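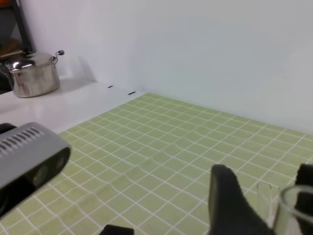 Slide 1. Start with the claim on the brochure: loyalty cards save the average household 300 dollars a year. Pause. Ask who in the room believes it.

Kelly Aguiar went looking for the source. It was a survey of 2,946 people who already had the Kulavier card and were asked to guess. Nobody checked a receipt.

Slide 2. Points expire after 60 days. Read the fine print out loud, slowly. Then the Unari card, same trick, smaller type.

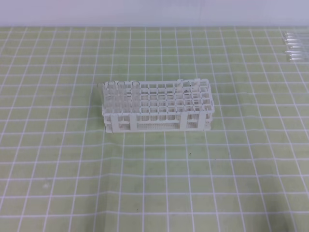
Slide 3. Prices. Members pay the "special" — but was it ever anything else? Mehrangiz kept her dockets from May and found 2 items that really were cheaper. Coffee and bin liners.

Don't say it's a scam. Say I haven't seen the evidence, and I've asked twice.

Leave ten minutes for questions. Petro has the mic.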